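# Chapter 7: Two Arms, One Table

Chapters 1 through 6 dealt with a single arm. The Plerno course project uses two, and most of the errors students report come from treating them as separate machines.

## 7.1 The shared workspace

Both arms are bolted to one rail along the front of the table. Each has its own base coordinates, and neither controller knows where the other arm is. The region both grippers can reach is called the overlap zone. In the Lolgate exercises, only one gripper may enter it at a time until Section 7.4.

Before continuing, identify the rail, the shoulder housings, and the grippers on your own station.

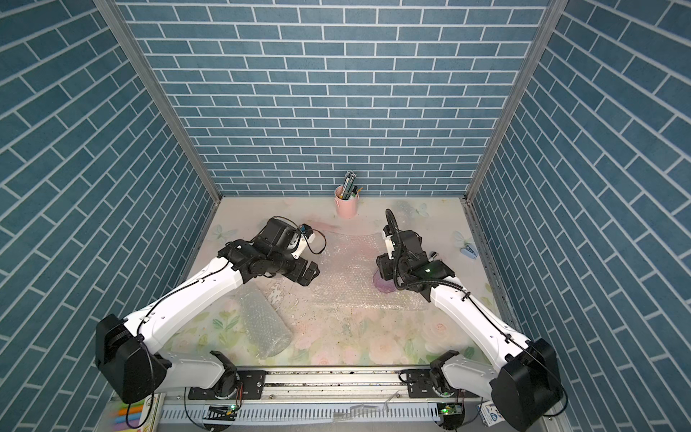 ## 7.2 Terms used in this chapter

- **Base offset:** the distance between the two base origins, measured along the rail.
- **Home pose:** the joint angles stored at startup.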